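The pair that has to match
An interview with Evangelia Margaritis

Evangelia Margaritis has a way of picking up a gripper that reminds you of someone checking a melon at the market. She squeezes it closed, lets it open, turns it over, squeezes it again. She has been looking after the hand-held pairs at Farholm since October, and before that she spent four years repairing coffee machines in Bultside, a job she says was very good training for anything with a hinge in it.

"People think the clever part is the software," she told me over a large pot of tea, "and I'm sure it is clever, but my day is pins. Is the pin seated, is the arm moving freely, do the two tips meet where they should? If they don't meet, everything you record afterwards is a little bit wrong, and you may not find out for weeks."

Farholm has 43 pairs on the shelf, and each one gets a bench check before it goes out to a kitchen. Evangelia closes the tips on a strip of paper and pulls. If the paper slides out at the top but holds at the bottom, the tips have gone out of parallel and the pair stays home with her. Then she does what she calls the slow wave, opening and closing both grippers together for 30 cycles and listening the whole way through.

"You can hear grit before you can feel it," she said. "Flour is the worst — lovely stuff, but it gets into the joints and makes a paste."
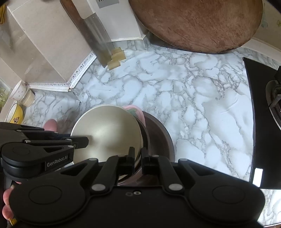 A pair of grippers in use at a kitchen counter, one of them at the rim of a cream-coloured vessel.

Bowls, she explained, are a fair test of how a pair has been set up. A rim is thin and curved, and if one tip sits even slightly forward of the other the bowl wants to swing round as you lift. When that happens she goes to the lower pivots first, backs them off a quarter turn, centres the tips by eye and nips everything up again in the same order every time. She learned that order from Miranda, who trained her, and she still has it written on a card taped inside the lid of her toolbox.

Her records live in a paper notebook called Flimus, for reasons she was laughing too hard to explain properly. The entry for 15th May runs to a page and a half, all of it concerning one stiff joint on pair 136, which she ended up stripping, cleaning and putting back together twice before she was happy with it.

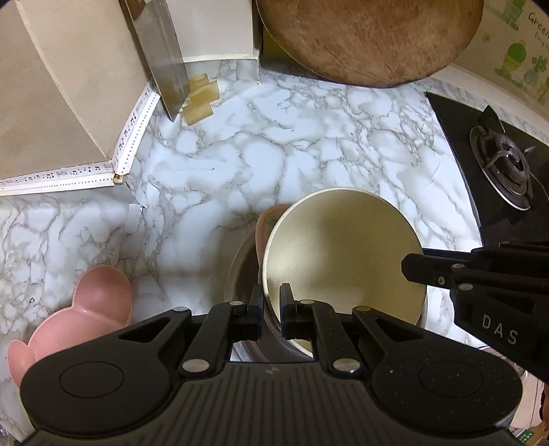

How often should the joints be cleaned?
After every kitchen session, with a dry brush first and then a barely damp cloth, and a full strip-down whenever the movement feels uneven.

She is firm about the brush coming first, and firmer still about oil. "A drop on the end of a toothpick, and wipe off what you can see," she said, topping up my cup. "Everybody wants to give it a good squirt, bless them."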